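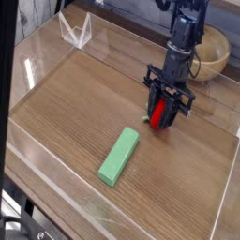

Llevo desde octubre con el Grivell 43, un soporte para digitalizar negativos con la cámara, y ya puedo decir si compensa frente a seguir con el escáner plano. Lo compré para pasar a archivo las tiras de 35 mm de mi familia, que estaban en cajas de zapatos, y unas cuantas placas de formato medio. No incluye bandeja para dejar las tiras mientras se trabaja, así que hay que buscarse una. Las de acrílico transparente, poco hondas, van bien de tamaño, pero se arañan enseguida: en la de la foto, sobre la mesa de madera, ya se ven marcas finas en el fondo cuando le da la luz. Para guardar negativos sueltos yo pondría dentro un papel sin ácido.

El Grivell consta de una base metálica, una columna de aluminio y un brazo con tornillo de cámara. El portanegativos se vende aparte. Yo uso el de Emholm para 35 mm, que admite tiras de hasta 6 fotogramas y las mantiene bastante planas. El de formato medio es peor. Las películas antiguas, que tienden a curvarse, se levantan por el centro y hay que cerrar el diafragma más de lo que me gustaría.

El montaje me llevó una tarde. Las instrucciones vienen solo en inglés y el dibujo de la columna está al revés respecto a los agujeros de la base. Con cuatro tornillos y una llave Allen (incluida) queda firme. Conviene apretarlos otra vez a los pocos días; los míos habían cedido un poco.

Lo que más me preocupaba era el paralelismo entre el sensor y el negativo. El brazo tiene un ajuste de inclinación en un solo eje. El otro hay que corregirlo calzando la base, cosa que en un producto de 300 euros no debería pasar. Con un espejo pequeño puesto en el lugar del negativo se comprueba rápido: si el reflejo del objetivo sale centrado en el visor, está bien. Una vez ajustado no se mueve, y eso que lo guardo y lo saco del armario con frecuencia.

La columna tiene una escala grabada en milímetros. Anoto la altura para cada formato y vuelvo a ella sin tener que medir nada. La manivela sube y baja con suavidad, aunque con un cuerpo pesado y un macro largo hay que sujetar la cámara al aflojar el freno.

La mesa de luz la puse yo, una Lacerda que ya tenía de antes. Da un blanco parejo y en los negativos de color no he visto dominantes raras después de invertir. Recomiendo tapar con cartulina negra todo lo que queda fuera del negativo, porque la luz lateral come contraste en las sombras.

En cuanto a resultados, el grano sale mejor definido que en mi escáner y el tiempo por tira es mucho menor. El polvo es otra cuestión. El escáner lo quitaba por infrarrojos y con la cámara toca pera de aire, pincel y luego retoque a mano. En blanco y negro no hay diferencia, ya que el infrarrojo tampoco funcionaba.

Miré también el soporte de Aluteck, más barato, pero la columna es más corta y con mi objetivo no llegaba a encuadrar una placa completa.

A favor: estabilidad, escala grabada, freno fiable.
En contra: ajuste en un solo eje, portanegativos aparte, instrucciones flojas.

Puntuación: 4 sobre 5.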